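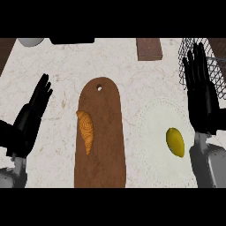 Catden Names is a small collection of how people in four language communities in one city want to be addressed: which part of the name to use, in what order, and with what title. It came out of a podcast, and the episodes are where most of the detail lives. The first thing we ask every guest is what a neighbor would call them if they sat down together over a croissant, and the second is what a bank clerk would call them. Those two answers became the two main columns of the data.

Catden Names, data card

Last updated Sat 10 November

What is in it

The main file, entries.csv, has 669 rows. Each row is one person's answers about one name. A person who uses more than one name (a school name and a home name, for instance) has more than one row, joined by the speaker field. The second file, clips.csv, lists 70 short audio clips in which the speaker says the name at normal speed and then slowly. Not every entry has a clip.

Fields in entries.csv

speaker: a code, never a name
full_form: the name as the speaker writes it
latin_form: the same name in Latin letters, spelled the way the speaker spells it
casual: what a neighbor would say
formal: what a bank clerk would say
avoid: forms the speaker does not want used, if any
order: family-first, given-first, or single
title: any title that goes with the formal form
episode: the episode number, blank if the entry was not used on the show

Please do not fill in blanks in the avoid field with "none". A blank means the question was skipped. If the speaker said there was nothing to avoid, the field says "no objection".

How it was collected

Most entries come from the sign-up form that guests and listeners fill in before a recording. The rest were taken by phone for the Cinlow evening class. The interviewer read the same questions in the same order each time, and the speaker could listen to their clip and redo it. Early phone entries have no title field, as the question was added in December of the first year.

Consent

Speakers agreed to have their answers shared for teaching and noncommercial research. They can ask for removal at any time, and 29 rows have been taken out so far. If you keep a local copy, pull the newest version before you publish anything from it.

Names that appear in examples in the docs, such as Nwankwo, are used as family names only and are not tied to any row.

Known problems

Latin spellings are not consistent between speakers. We left them alone on purpose. Two people with the same name may spell it differently, and both are right.

Speakers under 40 make up most of the file. Older speakers gave longer answers about titles, so the title field leans toward them.

The order field does not handle names with a village or house name in front. These are marked "single" for now, and the full form should be read by hand.

Clips recorded with the Ultetti phone app are quieter than the others. Raise the volume before comparing them.

Not for

Guessing where someone is from, checking identity documents, or sorting people by name. The file is too small for any of that, and the speakers did not agree to it.

Corrections

Open an issue with the speaker code and the field name. Do not put a person's full name in the issue title.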